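Vestotstead Tabletop Forum > House Pantheons > Grimus: how much should he know?

Posted May 16, 2019 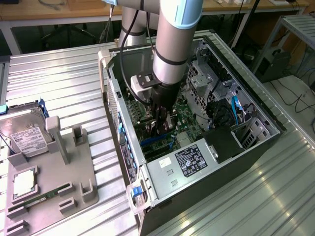
Open tower, side panel off.

fennick_oar wrote:
I run a weekly game in a homebrew setting and I've hit a wall with one of my gods. His name is Grimus. He is the god of locks, debts and unfinished work, and he walks around in mortal form as a toll collector. The players met him on a bridge in the second session and have been trying to get rid of him ever since.

My write-up says he knows the terms of every bargain made in his presence and every bargain sworn on iron. It does not say whether he knows what the people making the bargain intend. Last session the rogue swore on an iron nail to return a borrowed horse and had no plan to do it. She wants to know if Grimus knows she was lying. I said I'd have an answer by next game.

If he knows, he is close to all-knowing, because everyone in this setting swears on iron for everything. If he doesn't, he's a god of contracts who can be beaten by keeping a straight face. What would you do?

marl_and_clay wrote:
He doesn't know. He knows the words. That's how contracts work. When the horse doesn't come back, then he knows.

I'd write it into his portfolio as a limit. The gods people remember from the old stories can all be fooled about something. It gives the party a way to deal with him that isn't hitting him.

thessaly_b wrote:
I disagree with marl. A god who only hears the words is a clerk. Why would anyone fear him?

In my pantheon the equivalent is Khúc, who keeps the river of the dead. Khúc hears every promise twice, once as it was said and once as it was meant. She does nothing about the difference until the person dies, and then it is the only thing she asks about. My players are careful what they promise, and I have never had to have her show up and punish anyone.

So I'd say he knows, and he waits.

fennick_oar wrote:
I like the waiting part. The trouble is that Grimus isn't a death god and he's on the road with them. If he knows and says nothing, the party will ask him directly, and I've already established that he answers any question for a fee.

What is the fee for "is our friend lying to you"?

marl_and_clay wrote:
See, this is the problem with him knowing. Now he's a lie detector with a price list. They'll carry a bag of nails and make every NPC swear on one.

holloway_pike wrote:
That happened at my table. We had a truth god with a shrine in each town, and by the second month of play the party dragged every suspect to the shrine. I ended up having the priests go on strike. It worked, but it was clumsy and the players could see why I'd done it.

If you let him know intent, make the knowing cost him something. He might have to carry the debt himself until it's settled. Then he has a reason not to want people swearing on nails all day.

Canan Duman wrote:
Moderator here. I moved this out of General because it's a portfolio question. Please keep the stat block talk in the stat block thread.

Speaking as a poster, I think you have two questions mixed together. One is what Grimus knows. The other is what he'll sell. You can settle the second without touching the first. A toll collector who sold the contents of other people's bargains would be out of business, god or no god. Confidentiality fits him. He will answer any question for a fee, but for that one the fee can be the asker's own secret of the same weight, given to the person being asked about. Most players won't pay that.

thessaly_b wrote:
That's good. I'm taking that for Khúc.

dray_horse wrote:
Has anyone asked what his rivals think? You mentioned a goddess of thieves in your older thread, Driterico's sister or something like that. If Grimus can see a false oath being made, thieves in this world would have noticed by now, and they'd have a practice for getting around it. They'd swear on brass. Or they'd have someone else swear for them who believes it.

fennick_oar wrote:
Driterico is the thief god. The sister is a moon and she isn't relevant here.

But yes, the go-between is a good idea. A professional oath-taker who is kept ignorant on purpose. He swears in good faith because he was told nothing. I could put 40 of them in a guild hall in the capital.

marl_and_clay wrote:
That only matters if he knows intent, so I guess we've decided he does. I still think it's the weaker choice. You're going to spend a lot of sessions patching it. "He knows the words" needs no guild, no priests on strike and no fee schedule.

dray_horse wrote:
The patches are the setting, though. People living around a god would build things to get past him. I'd much sooner play in a world with ignorant oath-takers than one where the god is a filing cabinet.

marl_and_clay wrote:
You'd sooner read about it. I don't think players use half of this. I wrote 110 pages on my pantheon and my group has interacted with one god, and only because he ran a tavern.

holloway_pike wrote:
The tavern god was great, to be fair. I was in that game.

pellitory wrote:
I want to go back to his mortal form. Your first thread said that when Grimus is on the bridge he can be cut and he has to eat. Does he have his full knowledge in that form? A lot of pantheons split it: the god on the throne knows everything in the portfolio, and the one walking around knows a piece of it. You could say the toll collector knows only the words. The full god knows the meaning, but he gets that knowledge back only when he goes home.

That would give marl his clerk on the road and thessaly her judge at the end. It would also mean the party has a reason to keep him traveling with them.

fennick_oar wrote:
Oh. So the longer they keep him on the road, the longer the rogue is safe. They've been trying to ditch him for 8 sessions and now she has to be the one who talks them into letting him stay.

thessaly_b wrote:
And she can't tell them why.

marl_and_clay wrote:
I can live with that one. Does he know that he doesn't know? That is, does the toll collector realize there's a bigger ledger at home that he hasn't read?

pellitory wrote:
I'd say yes. He's a patient sort from what I've read. He'd treat it like mail piling up.

dray_horse wrote:
I'd say no. If he knows, he could just pop home for a night whenever something smells wrong. You'd need a rule for why he doesn't.

Canan Duman wrote:
He's the god of unfinished work. He can't go home until whatever he came down for is done. What did he come down for?

fennick_oar wrote:
I never decided. He was supposed to be a one-time encounter on a bridge. He asked for a toll, they didn't have it, and he said he'd come along until they did. The toll was 2 silver. They've had the money since the third session and not one of them has offered it to him.

holloway_pike wrote:
Then you have your rule. He goes home when the toll is paid.

fennick_oar wrote:
The cleric is going to pay it. I know she is. She keeps a list of what the party owes and reads it out when they make camp.

thessaly_b wrote:
Let her, if the rogue doesn't stop her. Don't warn anyone. And if it does get paid, give it a few sessions before he turns up again.

marl_and_clay wrote:
One request. Tell the rogue's player the rule in private before next game. You promised her an answer, and "he doesn't know yet" is an answer. If she finds out when the cleric pays, she'll feel you made it up to get her.

fennick_oar wrote:
Agreed, I'll send her a note tonight. I'm writing it up as two entries, Grimus at the Bridge and Grimus at Home, with the fee rule from Canan under both. I'm leaving brass out for now -- I want to see if the players think of it themselves.

dray_horse wrote:
Put the oath-takers in. Even if it's only one guy in a market stall.

fennick_oar wrote:
One guy in a market stall. He's in.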